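Shared dryer at Faseo House opens for business, wrapping and all

28/01/2023

Residents of Faseo House have a tumble dryer again, after a December in which the stairwell banisters did most of the work. The new machine went into the shared kitchen this month and replaces the old Wurken, which had taken to drying one sleeve at a time. It is already in use, although the bubble wrap is still on the front.

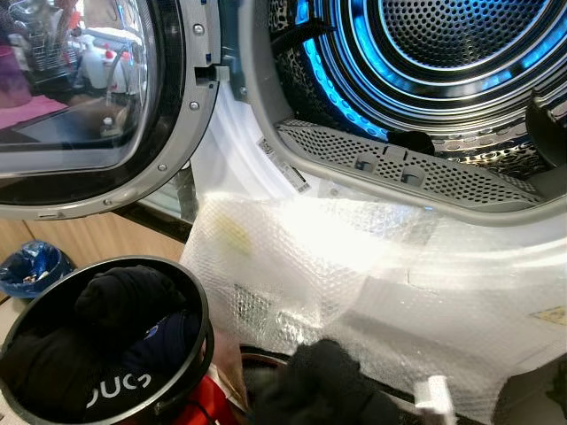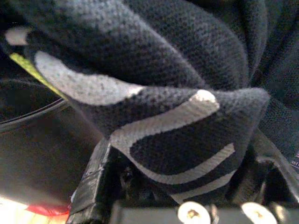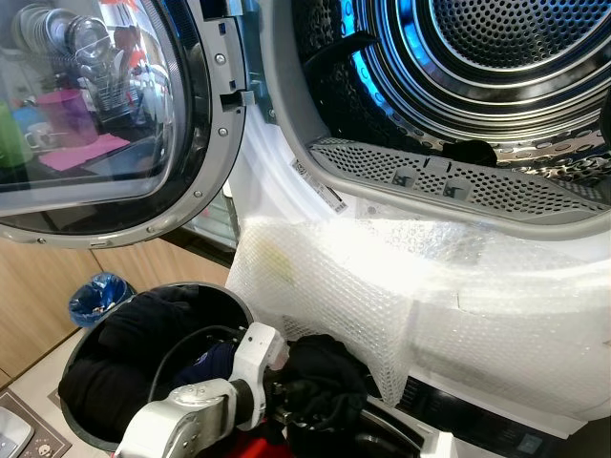
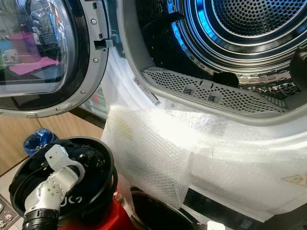
The dryer was supplied by Volard, the appliance shop on the ring road, at a cost to the residents' fund of almost 800 pounds. A rival quote from Sugiyama came in cheaper but did not include taking the Wurken away, and the Wurken is heavy.

Opinion in the building is divided on the blue light inside the drum. Some find it helpful when hunting for a missing sock. Others say it makes the weekly wash feel like boarding a night flight. There is broader agreement on the bubble wrap, which everyone wants removed and which everyone believes to be a job for somebody on another floor.

A load costs 80 pence, paid into the tin on the windowsill. The tin does not give change, and the fund is asking people to stop leaving foreign coins in it. Nothing should be started after 9 in the evening, a rule carried over from the Wurken, which could be heard in the car park.

Users are also asked to clear the lint filter after each load and to check the drum before walking off. Small dark items are easily missed against the back, and the unclaimed sock box under the stairs is full.

The old machine was installed in 2000 and outlived two kettles and a microwave. It is still in the bike shed, waiting for Volard to collect it. Residents with bicycles behind it have been asked to be patient, or to walk.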